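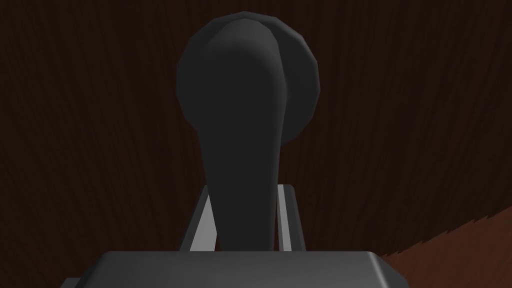

According to one reader of the first release, the captions on the nursing portraits were "the least reliable thing in the whole set, and the part everyone quotes." We agree with the first half and have tried to do something about the second.

Tritau Captions, data card

What it is

A text collection of 1041 captions and reader comments attached to old magazine and postcard photographs of mothers and infants. Text only. The photographs belong to whoever they belong to, and we don't pass them on.

Where it came from

Three sources: the Nirar picture blog, the Kushwaha postcard listings, and a folder of typed captions called Ivia that reached us without a cover note. We don't know who typed the Ivia captions. Please don't cite them as if somebody did.

Fields

caption: as published, misspellings kept
place_claimed: the place the caption names
year_claimed: the year the caption gives, often blank
comment: the first reader comment, if there was one
source: nirar, kushwaha or ivia
doubt: 0 to 3, see below

The word "claimed" is there on purpose. Old captions put people in the wrong country, call them by names they never used for themselves, and describe a family at home as a tribe. A caption is evidence of what a caption writer wanted to say. We would be wary of any paper that treats it as evidence of how a mother fed her child.

The doubt score

0 means we found a second printing that agrees. 3 means the caption disagrees with itself. Only 17 captions got a 0, and second printings tend to copy the first, so even those don't impress us much. Two readers scored every caption and settled differences by talking, which is a polite way of saying the more stubborn one usually won. No agreement figure is given. We didn't keep the first scores, and we should have.

Comments

Mostly kind, some preachy, a few nasty. We removed 9 that gave private details about living people. The warm tone of the rest shouldn't be read as public opinion on nursing. People who dislike a picture often just leave the page.

Uses we doubt

Training a model to guess ethnic group or location from a caption. Measuring "attitudes over time" when so many years are blank. Anything with "universal" in the title.

Changes

14th August: split place into place_claimed and caption, dropped the old "verified" column. It had never meant very much.

Known problems

Some Kushwaha captions appear twice with different years. We left both in. Accents are broken in part of Ivia and we haven't found a clean copy.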